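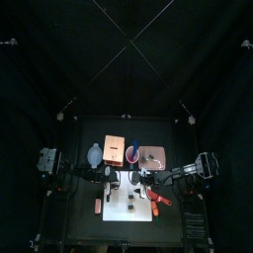

*The small black table with the white board on it and the odds and ends lined up along the far edge. Pale blue squeeze bulb on the far left.*

# Table Things, October

Hello again from Orkoddale! Another batch of table pages, and I've been promising it since the summer, so thank you to everybody who kept nudging me. If you're new, I like ordinary stuff. Cups, bowls, boxes, pens, the things that end up in the kitchen drawer and then in the craft bin and then back in the kitchen drawer. I keep a list of all of it (213 entries at last count, and I'm sure I've put one of the ladles in twice).

I love the black cloth. I used to have everything against a beige wall, and pale things just melted into it. With black, even a cheap plastic squeeze bulb looks like it came out of somebody's fancy glass cabinet. The downside is lint. I have never owned a lint roller that could keep up with black fabric, and I've bought the big 200-sheet refill pack, so it isn't for lack of trying. If you're thinking about doing your own walls this way, wash the fabric first and hang it while it's still a bit damp. The wrinkles drop out by themselves, or most of them do. I've made my peace with the soft ones.

I'm very fond of that squeeze bulb, by the way. It's the see-through kind of blue, with a rounded belly and a narrow neck, and I would have one in every color if I could find them. They're so handy for puffing dust out of corners! I also use one for watering seedlings when the can is too heavy-handed, a drip at a time. Don't leave yours on a sunny windowsill, though. I did that with an older one and it went sticky, and no amount of dish soap brought it back.

A few people wrote in after the last page asking about white boards for a craft table. I'm all for them. You can set little things on one and see them right away, which matters a lot if you're like me and lose clips the second you put them down. Get one that wipes clean and doesn't have a raised edge, and wipe it the same evening. Dried glue is a whole project by itself. I paid $4 for mine at the Didport flea market and I've seen much worse ones for a lot more money.

Okay, on to the red things, which is really what I wanted to talk about this time. I've been on a red kick for months. It started with one plastic cup and now there's a red shelf at home that my family has opinions about.
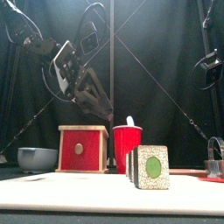
Red plastic cups are the best value in the whole collection if you ask me. You can spot them from across a room, they don't chip, and you can drop one on a tile floor and go right on with your day. I use mine for brushes, for buttons, for scooping rice, and now and then for a drink. The color does fade if they go through the dishwasher too often, so I do them by hand with warm water and a soft sponge.

Boxes are trickier. I like red and light wood together, it always makes me think of toy shops, but wood wants looking after. I rub a little Plilell beeswax polish into any bare wood I've got, twice a year, and keep it off the painted parts where it leaves a greasy bloom. (Ask me how I know.) The Nzioka hardware store on the corner had small tins of it last time I was in, down on the bottom shelf by the twine.

Then bowls. I have far too many bowls! Of the 213 things on the list, roughly 190 are things I'd happily give away tomorrow, and the bowls are nearly all in the group I wouldn't. They stack, they hold all the other stuff, and a plain one goes with anything you stand beside it.

Next time I want to do kitchen tools, mostly wooden spoons and the funny little scoops that come in coffee cans. If you have a favorite scoop, write and tell me about it, I mean it. I'm also looking for a lid for a round tin, about as wide as a saucer, dents are fine. I can swap you a bowl for it, or a couple of jam jars, and I'm in Didport most mornings until ten.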